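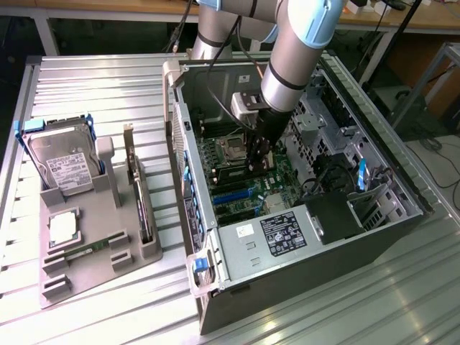 Is the Plinstead festival stream staying up for people who missed Kocabaş?
The full set stays online through September, and the sound is so much better than I expected.

List home | Threads | Search | Log in
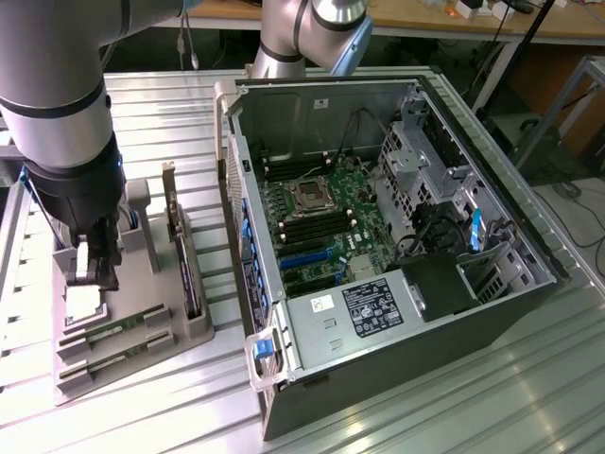

From: Nattawut Phuthong
Date: Aug 11, 2020
Re: Plinstead stream, first night

> Only caught the last four songs of Kocabaş. Did they play
> anything from the first record? And who was on before them?

They opened with two from the first record, back to back, and I was up off the couch for both! Monedent went on before them as a duo (the drummer couldn't travel) and stretched one tune to eight minutes with a drum machine. I loved it. The counter on the page said 1,462 watching when Kocabaş came on, and the chat was moving too fast to read.

Go back for Pernolura if you can. She starts seven minutes in, after the welcome talk, and does the slow version of the single with just the organ.

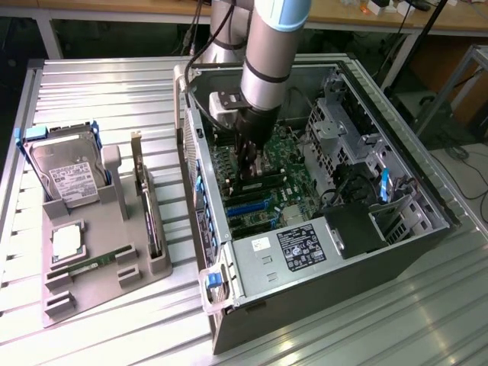 Does anyone know if the second night has the same start time?
Doors open on the stream an hour earlier, with Pernolura's DJ set first.

Nattawut

Recent threads
Monedent tape reissue
Kocabaş setlists, all years
Wanted: Plinstead poster
Best headphones for streams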